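Pledard Workshop, Bench Notebook
Entry of 3/29/20
Subject: Small-parts handling, Plendgate chore list, items 2 and 3

The purpose of this entry is to record the position of the group on the question put to it by Beveritz: whether a two-fingered machine can be given the routine chores of a small shop, namely sorting hardware at the end of a shift and putting it back where it belongs. The same question was raised for the household, with the kitchen drawer standing in for the parts bin. Both are treated under one heading in the Plendgate plan, and this entry follows that practice.

The work area remains divided into a pale surface and a deeper teal one. Metal parts are to be reached on the teal side, and the gripper must be brought to them without disturbing the seam.

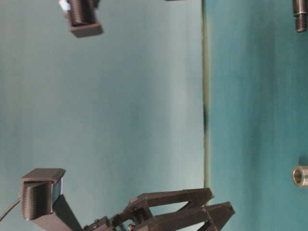
Notebook 2, p. 120

The threaded bolt and the short bushing are different problems and should be scored separately. A bolt offers a long shank and may be taken at several points along its length. A bushing offers an outer wall, a rim and a bore, and the choice among them decides whether it can afterward be set over a pin. The present plan permits only the outer wall. It is the opinion of this bench that the rule should stand until the bolt task is signed off.

Polished metal continues to be the principal concern. A bright rim changes its look with every change of angle, and an operator sorting by hand allows for this without thought. The software must be taught to allow for it. Lighting is to be left as set, and any person who alters it is to write the change in this book.

As to the household items, the bench advises against any promise at this time. A drawer of spoons presents shine, overlap and clutter together. The bushing presents shine alone. Colleagues at Aubert have asked for a date by which drawer work might begin, and the reply given was that the matter would be taken up in May.

Contact sensing is the second open item. Each finger carries a ribbed black pad in its housing, with the pads facing one another across the gap and a thin cable leaving each side at a piece of white tape.

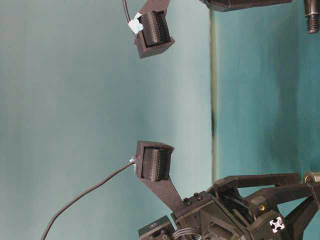 Plendgate, March

Cable routing at both housings is to be reviewed before the next long run. The lower cable takes a wide arc and should be given a fixed path along the arm, with enough slack for full opening. The tape is acceptable for bench work and is not acceptable for a shop floor. A printed clip has been requested.

The run length proposed for the bolt task is 350 cycles, with pads inspected at the start and at the close. Wear on the raised bumps is to be noted by finger, upper and lower, and not averaged.

Standing answer to Beveritz, subject to revision: sorting of loose bolts under supervision, suitable for trial. Bushings, not yet. Drawers, not yet.

Outstanding: clip drawing, scoring sheet for bushings, written reply to Aubert.

Contact the Pledard Workshop office | © Pledard | Back to top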